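3.2. Acondicionamiento y ensayo de las probetas

Las probetas de caucho nitrílico se obtuvieron de planchas suministradas por Purneck y se acondicionaron durante 183 h en cámara ventilada, conforme al procedimiento de Ki (2019). La dureza se midió en cinco puntos por probeta, descartando los valores extremos. El lote Zarkham presentó mayor dispersión que el lote Tokgöz, diferencia que se atribuye al contenido de negro de humo - no declarado por el fabricante - y que se analiza en la sección 4.

Los ciclos de compresión se aplicaron en tres series de 260, 500 y 1000 repeticiones, con un descanso de dos horas entre series. La deformación remanente se determinó a los 30 min de retirar la carga.

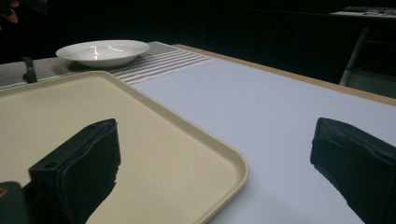
Figura 3. Elementos de color negro mate, con pliegues y arrugas suaves en la superficie.

En la serie de 1000 ciclos la recuperación del lote Tokgöz fue incompleta, mientras que el material de referencia Oremcombe conservó su espesor dentro de la incertidumbre del micrómetro. El ajuste exponencial se limitó, por tanto, a las dos primeras series.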